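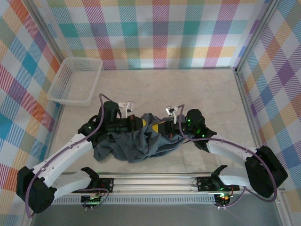
The Fifty-First Fold

My grandmother could fold a towel while arguing on the phone, and I thought of her all that winter in Cendilville, where I was paid to teach two robot arms to do the same. You held the handles at the Lenz bench and the arms followed your hands, a little behind you, like a shy partner at a wedding dance.

By February I had done fifty tries with the dark cloth, and every one had gone wrong in some small, forgivable way. On number 51 I stopped hurrying. I brought the left gripper in, then the right, until the tips nearly met over all those bunched-up folds, and I just waited there between the plaid walls, breathing, the way she used to before she shook out a sheet.

"You've got 30 seconds left," my supervisor called (kindly, she was always kind about it).

"I know," I said, and I felt for the corner, the one hanging down on the left, and told my hands, and I suppose the other hands too, to go gently, dear, it's only laundry.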